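About us

Celthorpe collects demonstrations for companies and university groups that train robots to work with their hands. A person guides a pair of robot arms through a task, the arms and cameras are recorded while it happens, and the recording is checked, labelled and handed over. We do this all day, in one building, with our own staff.

We do not build robots and we do not train models for sale. Our customers do that. What they get from us is a set of recordings they can rely on, with notes that say what was done, with which objects, and what went wrong.

How we started

Celthorpe was set up by Constanza Gallardo, who had spent several years running a packing line and then a test lab. In the lab she saw the same problem again and again. Engineers would record their own examples at the end of the day, in a hurry, each in their own way. One would pick up a cup by the rim and another by the side. One would stop the recording as soon as the cup was down and another would leave it running while they had a chat. The learning system was then blamed for being confused.

Her view was that recording is a job in itself and should be done by people who are trained for it and paid for it. The first contract was for 500 demonstrations of folding tea towels. It took much longer than planned, and most of the first week had to be thrown away. The rules we wrote after that job are still the basis of how we work.

Where we are now

We have 34 staff. Most of them are operators, who guide the arms. The rest are reviewers, technicians and a small office team. We work two shifts, the first starting at 7 in the morning and the second ending at 9 in the evening. Operators change over after each block of recording, as the work is tiring on the eyes and shoulders and tired people make worse examples.

Few of our operators came from robotics. We have former machinists, a pastry cook, two dental nurses and several people who came straight from school. New operators spend their first three weeks on practice tasks, and nothing they record in that time goes to a customer. After that they are paired with an experienced operator until a reviewer signs them off, task by task.

What we record

Most of our work is on table tasks: sorting, stacking, putting things in and taking them out, opening and closing, wiping, folding. These sound simple. They cover a great deal of what people want a two-armed robot to be able to do, and they are where most learning systems still fall down.

Each task begins as a written sheet, agreed with the customer. The sheet gives the instruction in one sentence, the list of objects, where they may be placed at the start, and what counts as finished. It also says how much the start may vary. This last part gets the most discussion. If the objects are always in the same spot, the system learns the spot. If everything changes every time, 3000 recordings may still not be enough. We normally suggest a few fixed layouts with small changes inside each one, and we will say so if we think a customer's plan is too narrow.

Our object library holds 153 kinds of item. There are toy foods, dishes, tins, cloths, bottles, blocks, tools and a shelf of things that are awkward on purpose, such as bags with thin handles. Every item has a number, and a broken item is taken off the list before it is replaced, even if the new one looks the same.

What a session looks like

The operator reads the task sheet, sets the table to match the layout and starts the recording. The arms are guided at an even pace. If an object is dropped, the operator picks it up with the arms and carries on, and the recording is marked as containing a recovery. We keep these in a separate group. Some customers want them and some do not, but we never mix them in without saying so.

Between recordings the operator resets the table by hand. On some block tasks this takes longer than the task itself, and we plan and price for it.

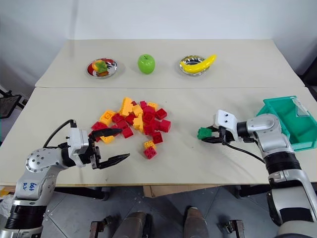
Block sorting at one of our two-arm stations, with play food and dishes on the back table.

Checking

Every recording is watched in full by a reviewer who did not make it. The reviewer looks for missing camera views, arms that start outside the agreed position, hands in view, and endings that do not match the sheet. Recordings that fail are kept on file with the reason, and do not count towards the customer's total.

Reviewers also write the text that goes with each recording. We keep to plain verbs and call an object by the same name throughout a job. The task sheets and reviews are held in Galteo, a system we wrote ourselves after outgrowing spreadsheets. Customers can log in to see how a job is going and leave comments on single recordings.

Who we work with

Prisier came to us for kitchen tasks and has stayed with us for four contracts. Barrientos makes grippers, and asks us to run the same tasks again whenever the finger design changes, so that the old and new recordings can be compared. We also set aside time each March for university groups with small budgets, who can book a station and an operator by the day.

Customers own the recordings we make for them. We do not sell them on or reuse them for another job. Staff are not filmed for delivery, and if a face or voice is picked up by mistake the recording is deleted.

Working here

We take on new operators twice a year. No qualifications are needed. We look for patience, steady hands and a willingness to say when something has gone wrong – a marked mistake costs us very little and a hidden one can cost us a whole batch. Applicants are invited for a paid half day, which includes time on the arms and time with the reviewers.

Visits

Customers are welcome to visit while their job is running, and we would encourage it in the first week, when changes to the task sheet are cheapest. Please arrange a time with the office beforehand. Closed shoes are needed on the recording floor, and phones must be switched to silent.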